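Ruppert hardware wallet: a year of living with it

I put off buying a hardware wallet for far too long. My little bit of bitcoin sat on an exchange, and every time one of those places made the news I'd lie awake and promise myself I'd sort it out in the morning. Last December I finally ordered the Ruppert, mostly on the strength of a long comment thread on the Bakarau forum, and I've used it as my only cold storage ever since.

Setting it up took me one evening and two cups of tea. You choose a PIN, the screen shows you your recovery words one at a time, and then it makes you enter them all again to prove you copied them down properly (I hadn't, so good on it for checking!). The instructions are written in plain, friendly English, and I never once felt silly, though I did have to look up what a derivation path was and I'm still a bit hazy on it. 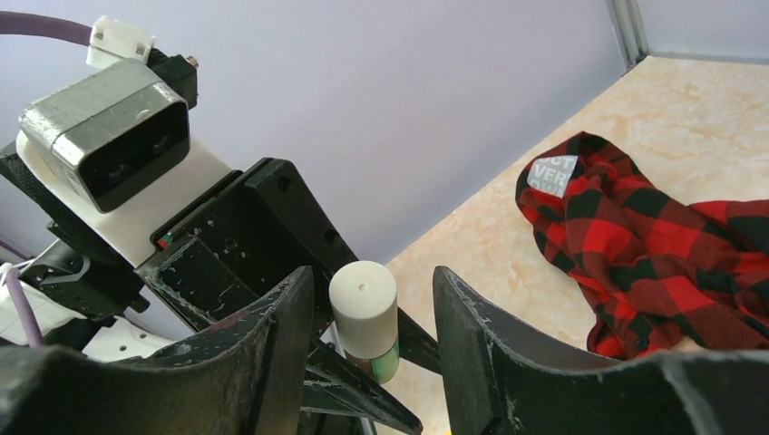 Sending coins is where I've come to really like it. You build the transaction on the computer, plug in the wallet, and read the full address on its own screen before you hold down the button. My first transfer was 100 dollars' worth, just to see it land, and I'd recommend everyone do the same before moving anything they'd cry over. Since then I've shifted the lot across in 17 separate goes, which tells you what sort of nervous person is writing this review.

Now for the grumbles. The companion app, Skindwood, is fine on a laptop and rather sluggish on my phone, and it insists on showing balances in US dollars until you dig three menus deep to change the currency. Firmware updates are slow as well. The one I did on 20th February hung at the halfway mark for so long that I went and hung out the washing, and came back to find it had finished quite happily without me.

I also tried the Guvidwood, which a good many people prefer. It has the nicer colour screen and supports more coins, 1,432 of them according to the box, but I only hold two and found the touch keyboard too small for my fingers. If you trade a lot of odd tokens you may well feel differently.

Would I buy the Ruppert again? Yes, gladly. I'd order the metal backup plate at the same time, though, and save myself the second lot of postage.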